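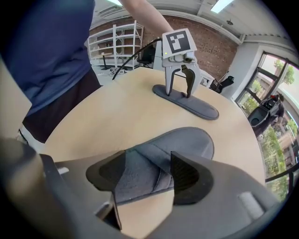 Gray slippers on the table

Growing a logical volume without unmounting it

Last updated: June

The monitoring mail from guter came in at 6:40 in the morning and said that /srv was at 92 percent. Guter is the small virtual server I rent from Bomport. It holds my mail archive, a few Git repositories and the photo exports that Salamatu Nyarko and I share. Everything under /srv sits on one logical volume, formatted as ext4, inside a volume group called geken.

I have done this job before and had to look up the order of the steps each time, so I am writing them down.

Before changing anything, check what is really using the space. I ran this first:

du -xh --max-depth=2 /srv | sort -h | tail

The -x flag keeps du on one file system. Without it, anything mounted below /srv gets added to the totals, and I lost an evening to that once. In this case the numbers were plain. The photo exports had grown and there was nothing to delete. I also checked inodes with df -i, which were fine. A file system that has run out of inodes gives the same "No space left on device" error as one that has run out of blocks, and on ext4 you can't raise the inode count of a given area after the fact. Growing the file system does add more inodes along with the new block groups.

Next, look at the three layers:

pvs
vgs
lvs

The VFree column in vgs is the one that matters. Mine showed zero, so the volume group needed more room before the logical volume could have any.

There are two ways to get it. You can attach a second disk and add it to the group with vgextend, or you can make the existing disk larger at the provider and then tell LVM about it. I used the second way. A linear volume spread over two disks is lost in part if either disk goes, and I would sooner keep one disk to think about. Siamak Mirzaei prefers the first way on his own machine, abbasi, on the grounds that a new disk leaves the old partition table alone. He has a point if you have an odd partition layout.

In the Bomport control panel I set the data disk to 900 GB. The panel accepted this with the server running. The kernel did not notice by itself, so I asked it to look again:

echo 1 > /sys/class/block/sdb/device/rescan

This works for disks that show up as SCSI devices. Virtio disks named vda, vdb and so on normally pick up the new size without it. After that, lsblk gave the new size for sdb and the old size for sdb1, as expected.

The partition has to grow before the physical volume can. I use growpart, which is in the cloud-guest-utils package on Debian:

growpart --dry-run /dev/sdb 1
growpart /dev/sdb 1

Note the space between the device and the partition number. The dry run prints the old and new end sectors. Read them. The start sector must be the same in both. If your physical volume sits directly on the disk with no partition table, skip this step.

Then the physical volume:

pvresize /dev/sdb1

Run vgs again and VFree should show the new space.

I did not hand all of it to /srv. I take an LVM snapshot before each backup run, and a snapshot needs free extents in the same group. If a classic snapshot fills up while the backup is reading from it, it becomes invalid and the backup fails. My rule is to leave a tenth of the group unused, which has been plenty for the amount of writing that goes on at night. So:

lvextend -l +90%FREE -r /dev/geken/srv

The lower case -l takes extents or percentages, and the upper case -L takes sizes such as 50G. The plus sign adds to the current size. Leave it out and the number is taken as the total. 90%FREE is 90 percent of what is currently free, not of the whole group, so with a group that was full to begin with you end up keeping less than a tenth of the total. I added the rest of my margin by growing the disk a bit further than I needed.

The -r flag resizes the file system in the same step. For ext4 it ends up calling resize2fs, and that works while the volume is mounted. XFS can also be grown while mounted. Going the other way is a different matter. Ext4 has to be unmounted to shrink, and for XFS I would plan on copying the data off and making a new file system.

The lvextend command took 3 seconds. The mail server kept running and I found nothing in dmesg apart from the lines from EXT4-fs about the resize.

Two small things I did afterward. I saved a fresh copy of the LVM metadata with vgcfgbackup and copied the file off the machine, as /etc/lvm/backup is not much use on a disk that has died. I also moved the warning level in the monitoring from 90 to 85 percent, to get the mail a few weeks earlier next time.

Still on my list is thin provisioning, which would change how the snapshots work. Siamak runs it on abbasi and has promised me his config.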